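Home | Forums | Kitchen & Table | Members | Search | Log in

We use cookies to keep you logged in. By carrying on you agree to this.

Kitchen & Table > Serving and Storing > Big round board as a fruit bowl replacement?

imani_pruitt
Right, I've finally got rid of the fruit bowl. It was my nan's, it was deep, and everything at the bottom went soft before we got to it. I've moved the whole lot onto the big round board I bought in Garnesska in August and I'm completely in love with it! You can see every piece of fruit at once, the kids are eating apples without being told, and the satsumas get finished.

What I can't settle is how to lay it out. At the moment I've got the long flowery plate on there at an angle with some of the fruit leaning on it and the rest loose on the wood. Do you keep plates on the board, or is it fruit straight on the wood and nothing else? I like a bit of china in the mix but my sister says it looks like I forgot to clear the table.
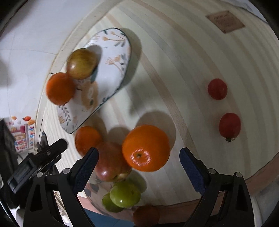 Also wondering about oil. The man on the stall said to leave it alone for a year, and my neighbour says do it monthly. The board is 51 cm across and I'd rather not get through a bottle every time.

clyde.r
Welcome to the flat fruit club! I did the same thing in spring and would never go back. Keep the plate. A long one set on the slant is much nicer than a round one in the middle, because you get odd-shaped gaps either side and fruit sits well in those. Apples and oranges together in threes or fours, biggest one towards the front. Pears need somewhere of their own or they bruise if you so much as look at them.

Oil: monthly for the first half year, then when it looks thirsty. I use the Seidel board oil, a teaspoon on an old sock.

Nikola Babić
I have to disagree with Clyde on the plate. Fruit leaning on a plate traps damp underneath and you don't notice until there is a grey ring on the wood. I lost a lovely piece of ash that way. Put the china on the shelf and let the board be a board.

Agree on oranges and apples looking good together, though I would not leave them touching for long. One bad orange and you have three.

clyde.r
Nikola, how long are you leaving it there?? I lift mine every morning when I wipe down. Two years of plates on wood (the old board included) and not one ring.

Nikola Babić
A week, perhaps two. I am not a person who wipes down every morning.

clyde.r
Well there you are then!

dwayne_mb
Can I stick up for keeping everything loose but using the grain? If your board has got stripes or curves in it, put the fruit along them. Sounds daft, looks brilliant. I do a line of clementines following the darkest stripe on mine and people always comment. And a stripy board hides juice marks far better than a plain one — mine has had blackberries on it and you'd never find the spot.

I paid 33 for mine in the Wiro clearance, by the way, and it's been the best thing in the kitchen. The same shop had a slab of walnut for 677 which I visited several times and did not buy.

imani_pruitt
Dwayne, I went straight off and tried the line thing and it's gorgeous. It lasted until my youngest wanted the second one along, but still!

I think I'm going to keep the plate and lift it daily like Clyde says. It's too pretty to be in a cupboard, it's got all these painted flowers and little leaves and I never used it for food because it's a silly shape for anything except a fish.

dexter_n
Coming from the other side, I sell at the Skulura craft fair and turn a few of these boards every winter. Some practical bits.

Wipe the top with a barely damp cloth, and do the underside as well. If you only ever wet one face it will cup.

Oil both faces and the rim. People forget the rim and that's where it dries out first.

Keep it off the radiator side of the room.

With citrus, wipe up any juice when you see it. Whole fruit with the skin on is fine, for weeks if you like. I'm with Clyde on plates, just move them now and then. Felt dots on the foot help.

Nikola Babić
Felt dots hold damp too. I'll say no more.

dexter_n
Cork then. Peace offering.

imani_pruitt
Cork dots it is! Ordering some tonight. Does anybody put bananas on theirs? I've got a hook for them but it's ugly and I'd love the excuse to bin it

Thread viewed 1660 times. Last reply November 2006.

Contact us | Forum rules | Back to top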